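Zornel Opens Its Drawer Amnesty to Old Routers, Mystery Chargers and Whatever That Gray Thing Is

Take-back counters in 23 towns will accept retired household electronics through the end of May, with no receipts required and very few questions asked

FOR IMMEDIATE RELEASE

Zornel, the secondhand electronics company, is inviting households to empty the drawer. Everyone has one. It is usually in the kitchen, it opens most of the way, and it holds the routers, chargers, handsets and remote controls of at least two previous administrations.

From the first of May, any Zornel counter will accept the contents free of charge. Customers may bring items in a box, a shopping bag or, as one gentleman did during last year's trial, the drawer. 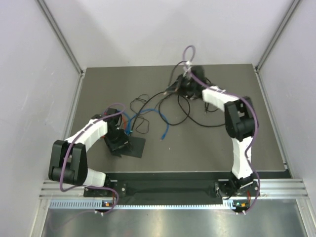
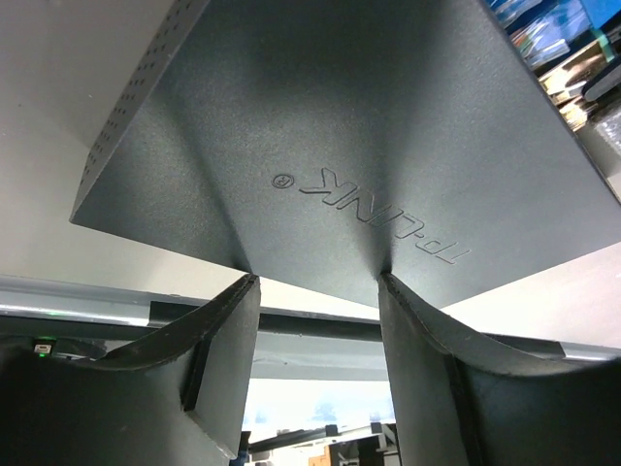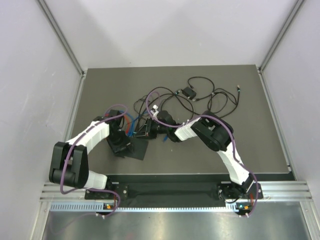 The second picture shows the underside of a TP-Link router.

What counts as a drawer item

Zornel is taking a generous view. Anything that plugs into a wall, into a phone line, into a television or into another item from the same drawer is welcome. So are cables, including the ones that have been kept for years on the grounds that they must go to something.

Home network equipment is the main target this year. Routers tend to outlive the contracts they came with, and the old one is rarely thrown out when the new one arrives. It is put somewhere safe in case the new one breaks. The new one then goes on working, is replaced in its turn, and is put on top of the first.

"People apologize when they hand them over," said Laine Kivi, head of customer returns at Zornel. "They say they've been meaning to do it. I tell them we've all been meaning to do it. I had two in the hall closet when I took this job, and I'd like it on record that I've since got it down to one."

Accepted at every counter:

Routers, modems, range extenders and switches
Cordless phones and their charging cradles, together or grieving separately
Chargers and power adapters of any voltage
Remote controls, with or without the little door on the back
Keyboards, mice, webcams and desktop speakers
Cables, coiled or in the traditional knot

Not accepted:

Televisions and monitors
Microwaves, however small
Loose batteries that are swollen, leaking or warm (please call your local household waste line and leave the item where it is)
Printer cartridges, which have their own program and their own enemies

Remote controls should have their batteries removed before they come in. Staff will do it if you forget, and will be gracious, but they would prefer not to.

Where it all goes

Items handed in at the counter are sent to the company's sorting center at Petrauskas, where they are put into one of three streams. Equipment that still has a useful life is reset, cleaned and sold through Zornel's secondhand shelves. Equipment that has none gives up its power supply and cables for reuse, and whatever remains goes to Jandico, a materials recycler, for shredding and recovery.

The power adapters are worth more than they look. A secondhand router with the right adapter is a product. Without it, it is a paperweight with antennas. The center at Petrauskas keeps a wall of adapters arranged by plug size and voltage, and Ott Siliņa, who runs the sorting floor, is known to speak of it warmly.

"If you can find the adapter, tape it to the thing it belongs to," Siliņa said. "That's my whole message. I've been asked to say something about the environment as well, and I'm in favor of it, but please tape the adapter to the router."

During last year's trial, the center received 468 adapters with no device attached and a number of handwritten labels reading "important." All were treated as important.

A word about passwords

Old network gear remembers things. It may hold the name of your home network, the password you have told visitors for years, and in some cases the login for your internet account. Zornel resets every device it intends to resell before it reaches a shelf, but customers are encouraged to do it first.

On most routers this means finding the small recessed reset button, pressing it with the end of a paper clip while the power is on, and holding it down until the lights change. The time needed varies by model, so check the manual. If you do not have the manual, look in the drawer. If it is not in the drawer, the manufacturer's website will usually have a copy.

Customers should also write down anything they might miss. A surprising number of people have unplugged the old router for the amnesty and discovered, some minutes later, that it was the current one. Counter staff have been trained to ask, gently, whether the internet at home is still working. Last year four customers left the line to find out.

"We hold it for a day in those cases," said Kivi. "We put a sticky note on it and we don't say anything when they come back."

What you get

For each visit, customers receive a store credit that can be spent on anything on the secondhand shelves. The credit is the same whether you bring in one remote control or a crate. Zornel considered paying by weight and abandoned the idea when a pilot customer arrived with a laser printer and a look of quiet purpose.

The credit is good until the end of the year. It cannot be exchanged for cash, transferred to a neighbor or used to buy back the item you just handed in. That last rule was added after the trial.

Customers who would like to donate their credit can do so at the counter. Donated credit goes to the Novari lending library, which lends laptops and home internet equipment to adults taking evening classes. Last year's trial supplied the library with almost 2000 items, most of them cables, many of them the right cables.

"I asked for network leads and I got network leads," said Shuk-fan Wu, who manages the collection at Novari. "I've got long ones, short ones and a very long one that we think used to go between two houses. A student borrowed it in the first week. She didn't say what for, and she brought it back beautifully coiled."

Wu added that the library has enough gray phone cords for the foreseeable future and would take it as a kindness if the public could direct its generosity toward laptop chargers.

How to find a counter

Participating counters carry a yellow sign in the window showing an open drawer. Early drafts of the sign showed a closed drawer and tested poorly. Most counters are inside Zornel shops, with a few in libraries and one in a garden center, where it can be found past the seed potatoes.

Opening hours follow those of the host building. Counters tend to be busiest at lunch and quiet after 4 in the afternoon, when staff will have more time to admire your adapters.

Customers who cannot travel may ask for a prepaid mailing box by phone. One box per household, please. The boxes are the size of a large shoebox, and they have to close. Tape that is holding a box together against its wishes will be noted by the carrier.

Larger loads from offices, schools and housing associations need to be booked ahead with the Petrauskas center. Please give a fair account of what you are sending. "A few bits" has in the past meant a pallet.

Common questions, answered in advance

Customers often want to know whether something is too old. It is not. The oldest piece received in the trial was a dial-up modem in its original packaging, with the receipt. It works. It is on display in the Petrauskas break room, where it is occasionally switched on for the noise.

Items need not be in working order, clean or identifiable. Staff enjoy a challenge, up to a point. A reasonable wipe is appreciated where an item has spent time in a garage.

Couples who disagree about whether a cable may be needed one day are asked to settle the matter before reaching the front of the line. Zornel takes no position.

"I give it until the second week before somebody comes in asking for one back," said Rasa Avotiņš, counter manager at the Zornel shop with the most returns in last year's trial. "They always know exactly what it looks like. It's black, and it's about this long."

About Zornel

Zornel buys, repairs and sells secondhand household electronics through its shops and by mail. Its sorting center is at Petrauskas. The company's own head office was searched before this announcement and found to contain three drawers, which have now been dealt with.

Media contact

Zane Dambrauskienė, press office, Zornel. Interviews with counter staff can be arranged on request. Visits to the adapter wall are by appointment with Mr. Siliņa and run longer than advertised.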